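2026年8月3日

朝のうちは弱い雨。自転車をやめてバスで行った。ウォサリの工場に着いたのは始業の少し前で、更衣室の換気扇がまだ直っていなかった。五月から言っている。

歯車の組み付けをロボットアームに移す話が、うちの班にも下りてきてから、今日で三週目になる。機械の面倒を見るのはデシャン社から来ている人たちと、うちの班から二人。私はその二人のうちの一人に入った。希望したわけではなく、手順書を書いたことがあるから、という理由だった。

午前は指の当たり面の点検から始めた。これまで手で組んでいたころの始業点検は、ピンセットの先と手袋を見て終わりだった。いまは指の内側のざらざらしたパッドを見る。欠けや剥がれがあれば記録用紙に書く。右の指のパッド、先端のすぐ下に小さい欠けがあった。交換するほどかどうか判断がつかず、用紙には「欠け小、使用継続、要確認」と書いておいた。
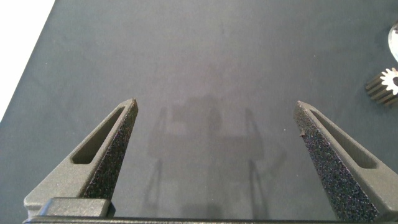
開いた状態の指。右側のパッドの先端寄りに小さい欠け。

用紙の欄が足りない。左右と上下しか区別がなく、「先端寄り」と書く場所がないので余白に書いた。デシャンの人に言うと、様式はプラルクームの本社が決めているので要望として上げておくとのこと。こういうのは上げてから戻ってくるまでが長い。

点検のあと、歯車の置き方の相談をした。人が組むときは、部品がどちらを向いていようが気にしない。つまみ上げる途中で指が勝手に向きを直している。手順書にもそのことは書いていなかった。私が書いた手順書だが、「歯車を取り、軸に入れる」の一行で済ませてあった。機械に渡すには、その一行を割らなければならない。どこをつかむか、どの高さまで上げるか、どこから下ろすか。先週から割りはじめて、今日の時点で37行になった。まだ増える。

五年先輩にあたる人が、休憩のときにその紙をめくって、自分はこんなに細かいことをしていたのか、と言った。感心しているようにも、嫌がっているようにも聞こえた。手で組むのがいちばん速いのはこの人で、手順の聞き取りもほとんどこの人からだった。聞き取りの時間は残業にならず、本人の日報では「その他」に入っている。それはおかしいと班長に伝えた。返事は来週。

十時半から昼まで、白い円盤の周りの作業に付いた。黒いマットの上に円盤を寝かせ、アームの先をすぐ横まで寄せる。私の仕事は見ていることと、止めるボタンのそばにいること。
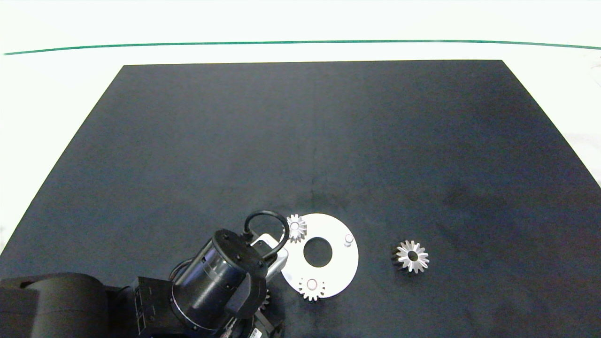 円盤とアームの先。右に離れているのが大きいほうの歯車。

大きいほうの歯車は少し傾いて寝ていた。手で組むときならそのまま拾うが、こちらは姿勢も確認事項に入れてある。傾いたまま置いてよいのか、平らに置き直してから始めるのか、うちとデシャンとで言うことが違う。あちらは傾いた状態でも取れるようにしたいと言い、うちは置き直す手間くらい人がやると言う。どちらの言い分もわかる。ただ、置き直す係が決まると、その人は一日じゅう歯車を平らにするために立っていることになる。それを誰にやらせるのかという話は、今日は出なかった。私からも出さなかった。出せばよかったと帰りのバスで思った。

昼は食堂のうどん。ねぎが切れていた。

昼休みに隣の班の人から、人数の話は本当かと聞かれた。うちの組み付けは今7人で、機械が入ったあとどうなるかは知らされていない。会社の説明では配置換えはあっても減らすことはない、となっている。配置換え先の候補にパットウッドの倉庫が挙がっていて、通うのに乗り換えが一回増える。子どもの送りがある人には無理だと思う。私が知っているのはそこまでで、そのとおりに答えた。機械の側にいると何か聞いていると思われるらしく、先週から似たことを何度か聞かれている。

午後は場所の片付けと、記録の見直しに使った。通路の側に鞄を置く人がいるので、置き場所を決めてほしいと前から頼んでいる。ロッカーまで戻るのが遠いのもわかる。とりあえず壁際に線を引く案を書いて出した。ケーブルの通し方も一緒に書いた。足に掛かりそうなところは束ねる、垂らしたままにしない、の二つ。

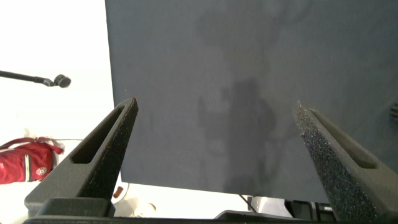

指の間から見た作業場の一角。左端に赤い鞄、右下にケーブル。

片付けのあと、手作業の分に戻って19個組んだ。三週間ぶりにまとまった数をやったので、はじめの三つか四つは指がもたついた。噛み合わせるとき、歯が山に当たって止まる感じがあって、少し回すと落ちる。この「少し回す」を手順書にどう書いたらいいのか、まだ決めていない。角度で書けとデシャンの人は言うが、毎回違う。先輩に聞いたら、入るまで、と言われた。書きようがないので、明日は横で見せてもらって、どちら向きに回しているかだけでも書き留めることにした。

手順書の末尾に作成者の欄がある。前の版には私の名前だけが入っている。今度の版は聞き取りに答えた人の名前も入れたいと申し出たら、欄が一つしかないと言われた。これも様式の話だった。欄外に小さく入れて出すつもりでいる。直されたらまた入れる。

立っているだけの日のほうが腰にくる。組み付けの椅子は高さが合っていたが、止めるボタンのそばには椅子がない。座って見ていてもよいかどうかを、これも聞かなければならない。

五時十分に上がり。雨はやんでいた。帰りに米と電池を買い、残りは80円。夕飯は昨日の煮物。明日持っていくもの、定規、細いペン、予備の記録用紙。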